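Workshop tips: collecting good examples in the simulator

Before you record anything, move the cube to a new place on the pegboard. If it always starts on the same spot, the arm learns the spot and forgets the cube.

Drive slowly for the last part. Bring one finger to each side of the cube, stop for a moment, then close. This small stop helps the model at Maglaya very much — we saw it after the first 100 episodes.

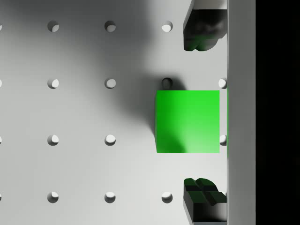
Mylene Ignacio wrote to us that she does not stop before closing, and that her 261 episodes trained well without it. She only takes care that the speed is the same every time.

Both ways can work, but please do not mix them in one set.

Delete an episode when you bump the cube by accident. Keep it if you missed, opened again and corrected yourself, and write "retry" in the notes column.

Save after every ten episodes. Rowena lost a whole morning in June. Name the folder with your initials and the task, without spaces.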